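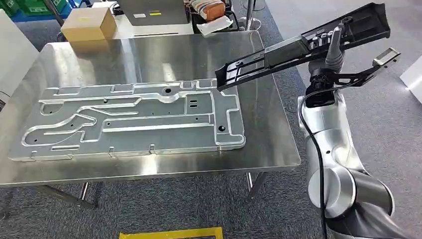

## Week 6: Can machines do the chores yet?

Notes for the shop-floor half of the unit. Loubna Bensaid covers the household half on Tuesday. Read both before the seminar.

### What counts as a chore

For this course a chore is a short job that a new hire can do after being shown once. Examples:

- lifting a machined plate off a table and putting it in a fixture
- wiping chips out of milled channels
- opening a carton and taking out the parts
- folding a towel

Welding a car body on a fixed line isn't a chore in this sense. Everything there is set up in advance for the robot.

### Why flat metal parts are hard

A wide aluminum plate lying on polished steel gives a robot three problems.

**Seeing it.** Shiny tabletops reflect lights and nearby objects. A depth camera may read a reflection as a hole, or get no reading.

**Getting under it.** A flat part leaves little room for fingers. Look for a rim or a tab that sticks out past the edge.

**Holding it level.** A long plate gripped at one end wants to tip. The wrist has to take that load.

### Case: Arkgate

Arkgate's test cell ran 400 picks of one plate type in July. Shengli Deng's report sorts the failures by cause, and most were bad grasps at the edge. Moving the plate to a matte mat helped more than changing the software did. Ask whether that counts as the robot doing the job.

### For the seminar

1. Pick one chore and list every step, including the ones people do without thinking.
2. Mark the steps a machine could do today if the room stayed as it is.
3. Bring 2 printed copies. Room 2059.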